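抽屉里的时间：Vollholm家庭杂物抽屉调查

社会研究方法课 小组项目报告
指导教师：Jeanie Aitken
提交日期：2022年8月16日

一、我们为什么要去翻别人的抽屉

题目最早是在食堂里吵出来的。组里有人说自己家厨房最上面那个抽屉“什么都有”，另一个人马上说我家也是，第三个人说他家那个抽屉在玄关，里面还有他小学的校牌。三个人越说越起劲，饭都凉了。后来我们去找Aitken老师，本来以为她会让我们换一个正经一点的题目，结果她听完先讲了十分钟她外婆家的抽屉（里面有一把谁也不知道开哪扇门的钥匙，到现在还在），然后让我们回去写研究计划。

在老师给的书单里，家庭物质文化研究谈得多的是客厅、书架、照片墙，也就是主人愿意给客人看的地方。杂物抽屉刚好相反，客人来了要关上。我们想知道的事情很简单：一个家庭把什么东西放进这种抽屉，东西进去以后过着怎样的日子，家里的不同成员又怎么谈论它。

给“杂物抽屉”下定义花了我们整整两次组会。最初的定义是“没有固定用途的抽屉”，可是受访的家庭根本不这么看，他们都觉得自己家的抽屉很有用途！最后我们采用了一个偷懒但好用的办法：由受访家庭自己指认。我们进门只问一句话，“您家有没有一个什么都往里放的抽屉？”对方带我们走到哪里，哪里就算。有一家带我们去看的是一个饼干铁盒，还有一家是缝纫机下面的踏板箱，我们也都收进来了。

二、调查怎么做的

调查地点在Vollholm老城区和河对岸的新小区，共走访13户家庭。找人的办法是滚雪球，先从组员的亲戚邻居开始，再请他们介绍下一家。这样做的毛病很明显，后面会讲。

每户的流程大致相同：先聊天，再请主人把抽屉里的东西一件一件拿出来，边拿边讲，我们记录；最后由主人按自己的习惯放回去。拿出来的时候我们不插嘴，放回去的时候也不插嘴，这是Innes Innes定的规矩。他是我们的学长，去年做过旧货市场的田野，给我们做了一次培训，内容浓缩起来就是“把嘴闭上，把笔拿稳”。这句话我们打印出来贴在了记录夹的封面上。

物品登记用的是学校提供的Filer表格系统。每件东西记名称、放进去的时间（主人能想起来的话）、谁放的、上一次使用是什么时候、主人讲它时说了什么。Filer有个地方让我们头疼：备注栏最多只能填200字，而有些东西的故事远远不止这么长。光是一枚断了针的胸针，那位奶奶就讲了一壶茶的工夫。后来我们改成Filer里只写关键词，完整的故事另外整理成文字稿，用编号对应起来。

全部登记完以后一共是414件。成捆的东西（比如一把橡皮筋、一盒图钉）算一件，这个规则也是中途定的，前2户的记录因此回头重做了一遍。重做的过程很痛苦，但是现在回头看，幸好趁早改了。

伦理方面，我们事先说明任何一件东西都可以不拿出来、不登记。有几户确实跳过了一些东西，我们没有追问。报告里的家庭全部用代号，物品上出现的姓名、电话、账号一律不抄录。

三、抽屉里有什么

如果按功能来分，最常见的是工具和零件：螺丝、内六角扳手、卷尺、插头转换器、不知道属于哪件家具的木榫。接下来是纸类，包括说明书、保修卡、收据、外卖单、没寄出去的明信片。再往后是文具、电池、充电线、药膏护手霜一类的小件用品，以及我们归到“其他”里的一大堆可爱的东西，蜡烛头、弹珠、备用纽扣、乳牙（对，乳牙）。

可是按功能分类分到一半，我们就觉得不对劲。同样是一枚纽扣，在甲家是“备用件”，主人说得出它属于哪件衬衫；在丙家是“小时候大衣上的”，大衣早就没有了。把它们放进同一格里，等于把最有意思的部分抹掉了。所以我们又照着主人的说法重新分了一次，得到四类。

等用的。主人相信它以后会派上用场，常说的话是“总有一天用得着”。螺丝和扳手大多在这里。

等修的。坏了，但是没有被判死刑。断了带子的手表、少一条腿的眼镜、不亮的手电。

等人的。属于另一个人，等对方来拿。已经搬走的孩子的东西特别多，还有前任租客的信、邻居借来没还的开瓶器。

不等什么的。主人讲到这里往往会停一下，然后说“就放着呗”。

我们特别喜欢第四类！刚开始编码时它叫“无用途”，Aitken老师在草稿边上画了一个大问号，问我们“你们怎么知道它没有用途”。这个问题让我们把录音又听了一遍，发现主人讲“就放着”的东西，讲得反而最久。

四、几户人家的故事

丁家住在MacRitchie公寓楼上，夫妻俩带一个上初中的女儿。抽屉在厨房，很宽，拉到头会卡一下，要往上抬才能关回去。爸爸示范了好几遍怎么抬，动作非常熟练，看得出是多年的功夫。有趣的是，一家三口对抽屉的叫法都不一样：妈妈叫“那个抽屉”，爸爸叫“工具抽屉”，女儿叫“黑洞”。我们拿着登记表一对，爸爸放进去的东西里确实大部分是工具，可女儿放进去的都是她不想写的通知单。她当着父母的面把通知单拿出来的那一刻，客厅里安静了一下，然后大家都笑了。

己家是独居的退休老师，抽屉分成好多小格，用的是Rondico的旧点心盒，盒盖翻过来当底托。每格都贴了标签，标签上的字漂亮极了。我们一开始觉得这不能算杂物抽屉，太整齐了。老师却说，这里是全家唯一一处她允许自己不讲道理的地方。细看标签，果然，有一格写的是“也许”，有一格写的是“圆的东西”。“圆的东西”里面有硬币、瓶盖、一颗围棋子和一个门吸上的橡胶垫。我们组现在的共享文件夹里也有一个叫“圆的东西”的子目录，放的是怎么都归不了类的资料。

辛家刚搬到新小区不久，东西很少。男主人有点不好意思，反复说“我们家没什么可看的”。抽屉里是一卷胶带、一把剪刀、几张安装师傅的名片和入住时物业给的备用钥匙。可是他妻子补了一句，说老房子里的那个抽屉搬家时整个倒进了一个袋子，袋子还在阳台柜子里，到现在没打开。我们问为什么不打开，她说，打开就得决定了。这句话后来成了我们分析部分的起点。

壬家的铁盒是三代人合用的。奶奶放针线，爸爸放票据，孙子放卡片。铁盒没有分隔，可是每个人伸手进去都能很快摸到自己的东西，像有一张看不见的地图。我们请他们互相找对方的东西，结果就慢多了，奶奶翻卡片的时候还顺便找到了她以为丢掉的顶针。全家都很高兴，我们也跟着高兴，那天的记录里有好几处字迹是抖的。

五、讨论

（一）抽屉是一个“暂缓决定”的地方

辛家女主人的那句“打开就得决定了”，我们在别的家庭里听到了各种各样的版本。东西放进杂物抽屉，意思是现在不扔，现在也不归位。它给了一件东西继续待在家里的资格，又不用给它一个名分。从这个角度看，四个“等”字都说得通：等用、等修、等人都是有对象的拖延，“不等什么”则是拖延得太久，连对象都忘了，只剩下习惯和一点感情。

（二）谁有权整理

我们没有料到权力问题会冒出来。在多人家庭里，往里放东西的是所有人，往外清东西的却常常只有一个人，而这个人清理之前一般会先问一圈。问的方式很有讲究。乙家的妈妈说她从来不问“这个还要不要”，因为答案一定是要；她问“这个是什么”，答不上来的她就处理掉。丁家的女儿听说这个办法以后表示强烈反对。（两家互相不认识，是我们在回访时转述的，事后想想，转述本身也可能影响了后面的回答，这一点应该检讨。）

（三）搬家、换季和节日

抽屉被彻底倒空的时机非常集中。搬家当然是一个，另一个是年底前的大扫除，有好几户提到都是从11月开始收拾。倒空之后抽屉会短暂地变得很整齐，然后慢慢回到原来的样子。戊家的主人形容说，像院子里的草。我们很想做一个跟踪记录，在倒空之后定期去看它怎样重新长满，可惜课程周期不够。

（四）小件用品的特殊位置

护手霜、药膏、胶水这一类装在软管里的东西，在我们的记录中总是跨类别。它们刚放进抽屉时属于“等用的”，用到一半换了新的，旧的那支又舍不得扔，就滑到了“不等什么的”那一边。主人通常说“里面还有呢”，说的时候还会捏一下。捏这个动作在访谈笔记里出现得太频繁了，Innes学长看完建议我们干脆给它单独设一个编码，我们真的设了。 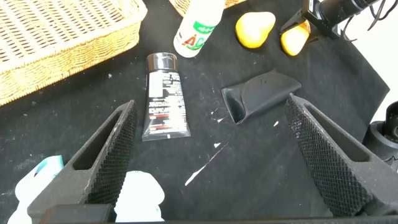 图1 黑布上的几件家用小物，中间偏左是一支黑色旋盖的软管

同样跨类别的还有电池。大多数家庭都有一小撮“不知道有没有电”的电池，和新电池放在一起。要用的时候一节一节试，试出来没电的又放回抽屉。我们问过为什么不当场扔掉，回答五花八门：要专门找回收箱，怕是遥控器的问题，手上正忙着。癸家的爷爷说得最干脆：“它又不吃饭。”

六、不足

样本靠滚雪球得来，愿意让陌生学生翻抽屉的家庭，性格上可能本来就比较开朗，家里的气氛也比较好。不愿意开门的那些家庭，他们的抽屉是什么样，我们完全不知道。

“上一次使用时间”这一栏质量不高。主人多半是估的，有时夫妻俩的回答对不上，当场就辩论起来。我们把两种说法都记下来了，没有拿这一栏做统计。

还有一个问题来自流程本身。请主人一件件拿出来讲，等于逼着他们给每件东西一个说法。平时没有人会这样看自己的抽屉。有两位受访者在放回去的过程中顺手扔掉了一些东西，说是讲着讲着觉得可以扔了。也就是说，我们的调查改变了抽屉。下次如果再做，我们想试试只拍照不讲述，和现在的做法对照一下。

最后，物品编码由两位组员分别完成再核对，分歧最大的就是“等用的”和“不等什么的”之间的界线。核对会议开得很长，中间还因为一个滤网到底算不算坏的争了半天。最终的处理办法是以主人的原话为准，原话模糊的标为待定。

七、如果继续做

我们列了一张愿望单。想去学生宿舍做同样的调查，宿舍没有共用的抽屉，可是每间屋子好像都有一个共用的鞋盒。想找到辛家阳台上那个袋子被打开的那一天（已经拜托过了，女主人答应到时候发消息）。想做一次小展览，请受访家庭各借一件“不等什么的”东西，旁边放上他们自己的录音。图书馆一楼的展柜我们去问过，要等下学期排期。

八、分工与致谢

访谈由全组轮流完成，每次两人一组，一人问一人记。Filer的数据整理和编号核对工作量最大，负责的同学后来做梦都在给纽扣编号。文字稿校对、图表和排版由其余组员分担。

谢谢Jeanie Aitken老师从第一份草稿就在页边画问号，每一个问号都有用。谢谢Innes Innes学长的培训和他借给我们的录音笔，录音笔已经还了，电池还在我们的抽屉里，下周一起带过去。更要谢谢所有让我们进门的家庭，谢谢你们的茶、橘子和煎饼，还有那么多讲了一半又想起来接着讲的故事。

附录一为访谈提纲，附录二为编码表，附录三为Filer登记字段说明。完整文字稿因涉及隐私不随报告提交，需要查阅的老师请联系指导教师。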